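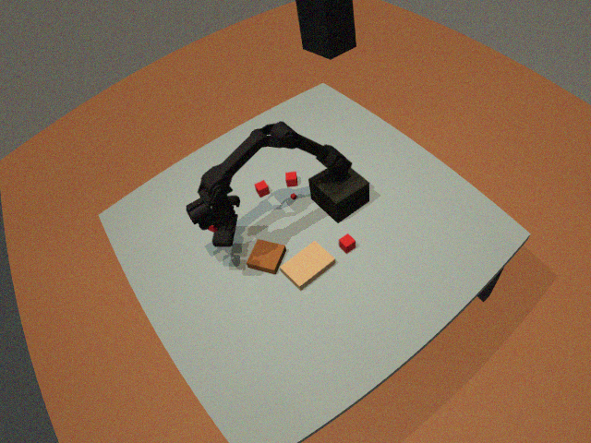

The Grengate Cup is a limited-overs cricket competition for amateur clubs, played each summer over a single-elimination draw. It takes its name from the town of Grengate, where the final is held, and is open to any club fielding at least one side in the district leagues. Matches are 20 overs per side and are usually played in the evening, starting late enough for players to arrive from work.

Print this page | E-mail this page

Format

The draw is made in January, before the league fixture list is settled, so that cup dates can be kept clear of league matches. Clubs from the top division receive a bye in the first round. The remaining clubs are paired without seeding, and the first club drawn has home advantage. From the second round onward all clubs go into the same draw.

Semifinals are played at the home ground of the club drawn first unless that ground has been used for a semifinal in the previous season, in which case the match moves to the opponent's ground. The final is always played at Grengate, on the ground beside the river. If Grengate's own club reaches the final, the match stays where it is, a point that has been argued over at several annual meetings without any change to the rule.

Playing conditions

Each side bats for a maximum of 20 overs. No bowler may deliver more than four overs. Fielding restrictions apply for the first six overs of each innings, when only two fielders are allowed outside the inner ring. Few club grounds have a painted ring, and small flat discs are generally laid out to mark it.

A no-ball costs two runs, and the next delivery is a free hit. Wides also cost two runs but are bowled again only in the last over of the innings. The wide rule differs from the one used in the league and is a common source of confusion for scorers.

If rain interrupts play, the match may be shortened to no fewer than 5 overs per side. A revised target is worked out from the average run rate of the side batting first, rounded up to the next whole run. Tied matches are decided by the fewer wickets lost. If the sides are still level, the higher score after ten overs settles the match, or after 5 overs in a shortened game. A match that cannot be played on its set date or on the one reserve date is decided by a coin toss at the ground.

History

The competition was started by four clubs that wanted midweek cricket during the long evenings and had no league matches to fill them. In its first years it was played with eight-ball overs, 15 to a side, and the final was spread across two evenings — one innings on each. The present 20-over format was adopted when the number of entries grew and the organizers could no longer find enough free evenings.

Clando were the strongest side in the early period and reached six finals in a row, winning four of them. Their run ended with a first-round defeat at Tejada, a club then playing two divisions lower. Tejada went on to reach the final that year and lost by three wickets.

Briltov joined the competition later than most of the other clubs, having first played in a neighboring district. They won the cup at their second attempt and have remained regular semifinalists. Their matches against Clando draw the largest crowds outside the final, and the final itself has been watched by some 3,000 people in its best-attended year.

A second competition, the Grengate Plate, is contested by clubs that lose their first match in the cup. It follows the same playing conditions, and its final is played earlier on the same day and on the same ground as the cup final.

Records

The highest team total is 200 for three, made by Briltov in a second-round match. It remains the only time a side has reached that mark. The lowest completed innings is 31, by Tejada, on a pitch that had been left uncovered through a wet week.

The career record for runs is 1,017, set by an opening batter who played for Clando and later for the Grengate club. Runs made in the Plate are not counted toward cup records. Scorebooks for several of the early seasons are missing, and bowling figures from that period are incomplete, so the competition does not publish a career list for wickets.

Trophy

The winning club holds the cup for a year and returns it before the next final. The original trophy was silver plate and became too worn to engrave. It was replaced with a larger cup on a wooden base, with a band for the winners' names. The losing finalists receive a small shield, which they keep.

This article was last updated in September 2025.

We use cookies to remember your settings and to count visits. By continuing to use this site you accept our cookie policy.

Related articles
Grengate Plate
Clando Cricket Club
Briltov Cricket Club
Fielding restrictions in limited-overs cricket
Free hit
Methods of deciding tied matches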